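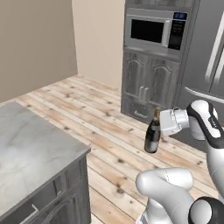 Border talks resume after winter break

March 30, 2021

Delegations from Gendo and Clelley have gone back to the negotiating table after a pause of more than 2 months, and for the first time both sides have agreed to discuss the river crossing at Kikthorpe before anything else. The talks are being held in Kikthorpe itself, in the old customs building on the west bank.

The crossing has been closed to ordinary traffic since the ceasefire. Medical cases and some farm vehicles are let through with a permit, but the permits are issued one day at a time and the office that handles them often shuts early. People with family on the other side have mostly had to make do with phone calls.

Under the draft now being discussed, the bridge would open to people on foot during daylight hours. Each government would keep its own checkpoint, and neither would have the right to turn back a person holding papers issued by the other. That last point held up the previous round. Clelley wanted a shared list of people barred from crossing, and Gendo refused to hand over names without a court order. The new text leaves the list out and says the matter will be dealt with in a separate agreement. It gives no deadline for one.

Trucks are not covered. Growers on the Gendo side had asked for a weekly convoy in time for the spring vegetable harvest, and their association said it was disappointed. The nearest open road for freight is still the long route through the hills, which adds most of a day to the trip and is often blocked after heavy rain.

The question of the displaced villages remains the hardest. Around the Pandey valley, 3,000 people left their homes during the fighting and are registered as waiting to return. Most are living with relatives or in rented rooms in Clelley's southern towns. Gendo, which controls the valley, says they may come back once ownership records have been checked. Clelley says the checks are a way of stalling and wants returns to begin first, with disputes over individual houses settled afterward.

There was a small move on this in February, when the two sides traded copies of the prewar land register. The copies did not match in every place. A joint survey team is supposed to go through the differences, but it has not been given permission to enter the valley, and its work so far has been done entirely on paper. The survey team's mandate also runs out in the summer unless both governments renew it.

Mine clearance comes into the same argument. The lower part of the valley has been declared safe by Gendo's army engineers. Clelley does not accept their certificates and wants an outside body to repeat the work. Gendo has said it would allow outside inspectors to look at the records and visit selected fields, but not to carry out a full second clearance. Local clergy on both sides have asked that the two cemeteries be checked first so families can visit the graves.

Politics at home limits what either delegation can offer. Gendo's governing coalition has a narrow majority and depends on a party that opposes any returns to Pandey. In Clelley, the opposition has called for a referendum on whatever is signed, and the government has not ruled one out. Both foreign ministries have been careful to call the current meetings "technical," a word that lets them keep talking without asking their parliaments for a vote.

Even a limited opening of the bridge would be the first change on the ground since the ceasefire line was drawn. Earlier agreements on prisoner exchange and shared water were carried out, though the water accord took much longer than planned and the pumping station on the east bank still works at reduced capacity. Supporters of the talks point to those agreements as proof that small steps can hold. Critics in both capitals answer that small steps have left the main dispute where it was.

The present session is expected to last through the week. If the crossing text is approved, it goes to the 2 governments for signature and would take effect a month later. The Pandey returns are listed as the second item on the agenda, followed by mine clearance and the fishing limits below the bridge.

Readers in the Kikthorpe district who hold a current crossing permit should keep using it. The permit office says existing permits will stay valid until new rules are published, and that no applications for the proposed daytime crossing are being taken yet.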